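搜索本站 输入关键词 搜索

工作记录 2019-05-27
项目:Avik(客厅收纳小车)
地点:共用车间,靠窗那张长桌

上午接着弄底盘。左轮编码器还是丢脉冲,周末换的屏蔽线没解决问题。把示波器夹上去看,A相波形正常,B相在电机加速的时候有毛刺,毛刺宽度刚好够中断误触发一次。先在B相对地加了一个小电容,毛刺矮下去了,但边沿也变钝。低速没影响,高速还没测。记一下:板子上预留的滤波焊盘在背面,被支架挡住,要拆四颗螺丝才够得着。下一版一定挪到正面。

电容加上之后跑了直线测试。走廊地砖当尺子,让车走固定距离,来回八趟。加电容之前左轮累计计数总是比右轮少,现在两边接近了,剩下的差别我认为是轮径误差。编码器设定值一圈1,815个计数,是Gaëtan Pons上回用手转轮子数圈反推出来的,我照抄在配置里。他当时用的是旧轮胎,新轮胎不影响每圈计数,但影响每圈走的距离,所以要改的是周长那个参数,别改错地方。我上午就改错了一次,车转弯变成画大弧,查了半小时。

升降柱:Sulier那边寄来的丝杆到了,长度300毫米,两端没有倒角。拿锉刀修了一下,装进联轴器还是偏紧,用细砂纸又磨了一遍才推进去。空载上下走没有异响。带上手臂以后,柱子顶端有晃动,推一下能看到前后摆。原因大概有两个,一个是导轨滑块只用了一个,一个是底座那块铝板太薄。滑块好办,抽屉里还有同型号的。铝板得重新切,车间的切割机这周被做书架的那组占着,先用两条角铝在下面加强,丑一点没关系。

角铝打孔位置(从左边缘量):
第一孔和旧铝板的前排孔对齐,不另外量。
第二孔避开电池绑带。
后排两个孔打沉头,不然会顶到驱动板的塑料柱。

电池:Nirneo那块,充满之后放了一夜,早上读数93%。比前几天掉得多。怀疑是降压模块没断电,一直在吃静态电流。总开关装在降压模块后面,这是我自己当初图省事接的。改线,总开关挪到电池正极出来的第一个位置,保险丝放在开关前面。改完还没过夜,明天早上再看读数。

中午Aurora Ramalho过来装夹爪的新指垫。旧的是3D打印件外面贴硅胶片,边上翘起来了。新的是她自己翻模浇的,指面带横纹,软一点。手动合爪试了几样东西,抹布、遥控器、空水瓶都能夹住。厚的软东西还没试。她担心夹爪张开的行程不够,要夹鼓起来的靠垫只能夹一个角,或者夹边。我们讨论下来,暂时按夹角来做,把角先压扁再合。她说压的时候要限电流,否则手腕那个小舵机会顶死。记下来,限流值等实测再定。

顺便定了相机的固定方式。原来用扎带绑在升降柱侧面,每次拆柱子都要重新标定。现在改成一块L形小板,两个定位销加一颗螺丝,拆了再装回去位置应该是一样的。定位销孔我打得稍微松了一点,先用,松得厉害再垫铜皮。

下午转到软件,硬件那边等角铝的螺丝胶干。

仿真里的客厅用的是Győri那套场景,目录名就叫这个,大家别再复制一份改名字了,硬盘里已经有好几份不知道谁是谁的。今天的任务是给“取靠垫”这一步挑观察位置。要求是靠垫整个能看到,沙发坐面的边缘也能看到,因为后面估计坐面高度要用到那条边。前一版的观察点太低,靠垫下沿的阴影和坐面的缝线混在一起,分割出来的轮廓总是往下多吃一块。这次把视点抬高,重新渲染了一组。

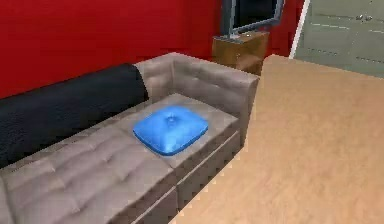

仿真渲染,新观察点。目标是贵妃位上的蓝色方垫,右下是近处的木桌面。

看下来的几点:

蓝色和灰沙发差得很开,按颜色阈值就能分出来,阈值不用调得很细。但这样得出的结论不能直接搬到真客厅去,车间休息区那套沙发和靠垫颜色很接近。颜色阈值只当仿真里的对照,正式的还是走深度加轮廓。

靠背前面那条黑色长枕也是软的,形状检测把它和沙发靠背连成了一块。暂时给它单独一个标签,不参与抓取。

桌面离视点太近,占掉右边一大块。贵妃位前面靠右的部分被桌子挡住了,坐面边缘只剩左边一段能用。那一段够不够拟合一条直线,我用脚本跑了,能拟合出来,但换几个随机种子结果会飘。视点再往左移应该会好,代价是升降柱要绕过桌角,真车底盘有没有这个空间得拿尺子量。

桌子左边缘和沙发底座交界的地方锯齿很明显。抗锯齿没开,或者开了没生效,配置文件里有两处同名的选项,我不确定哪个管用。边缘检测在这一段会多出很多小碎线,先按长度过滤掉。

坐面上的方格绗缝比靠垫中间的扣子更麻烦。扣子只有一处凹陷,当作靠垫中心的参考点正好;绗缝每条沟都是一道深度变化,平面拟合的内点比例被拉低。试过把深度图先做中值滤波,核开大了沟是平了,靠垫的角也跟着变圆,夹角点就往里缩。目前折中的办法是两路分开:坐面用滤过的图,靠垫用原图。多花一点计算时间,可以接受。

靠垫有一个角大致朝左。夹爪从左侧接近,先对这个角,腕部转角不大。接近路径我给了一个斜向下的直线段,末段放慢。Aurora看了觉得斜得不够,指尖容易先碰到坐面。我把终点抬高了一点,再让指尖在闭合前往下补一小段。这个补偿量现在是写死的,代码里标了TODO。

还没做的:

真车上跑高速编码器测试,看加了电容以后会不会漏计数。
升降柱第二个滑块装上,重新推一下看晃动。
夹爪限流实测,用休息区的靠垫,从小电流往上加。
视点左移的版本再渲染一组,和今天这组放在同一个目录,文件夹名写清楚视点高度。
把那两处同名的抗锯齿选项查明白,删掉一个。
电池过夜读数。

买东西:沉头螺丝(短的那种快用完了)、细砂纸、热缩管。硅胶还剩半罐,Aurora说够再浇一对指垫,先不买。

另外,九月的开放日要不要带车去,Gaëtan来问过。我跟他说等手臂能在真沙发上稳定取下一个靠垫再答复。展示用的话,底盘外壳也得做,现在线都露在外面,小孩伸手就能拽到。外壳的图他说他来画,接口尺寸我明天量了写在白板上,量的时候注意把急停按钮的位置留出来,别又像上次那样开孔开在支架背后。

收工前把螺丝胶检查了一遍,后排左边那颗没干透,今晚不要搬车。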